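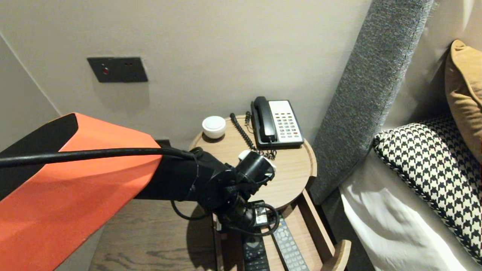

Week 7: Repeat Patterns in Woven Cloth

Welcome back! Last week was plain weave, and now we get to the good part - repeats. A repeat is the smallest block of a design that tiles to make the whole cloth. Find it and you can draft anything.

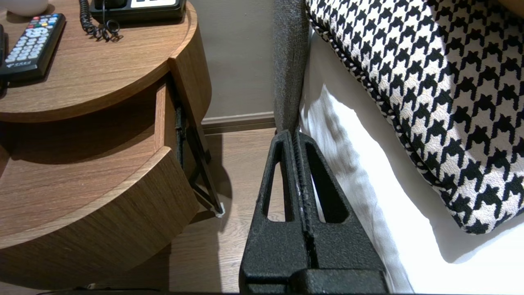

Houndstooth on a pillow, with cord trim.

Try tracing one tooth before Wednesday. Glória Nogueira's draft sheet has 16 squares to a side, plenty of room.
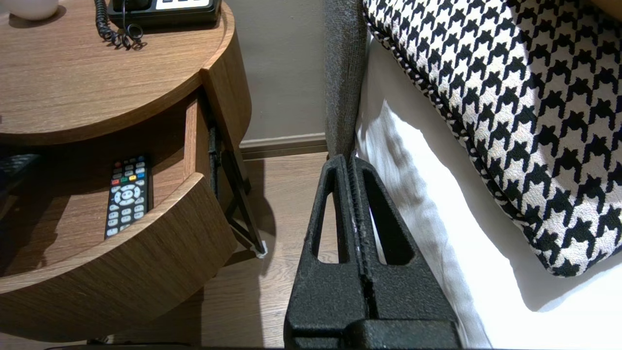 Stripes are the simplest repeat, and I love them! You only track one direction. Wood grain, like the fine streaks across the round nightstand top, runs one way too but never truly repeats. Keep that difference in mind for Balaskas, chapter 17.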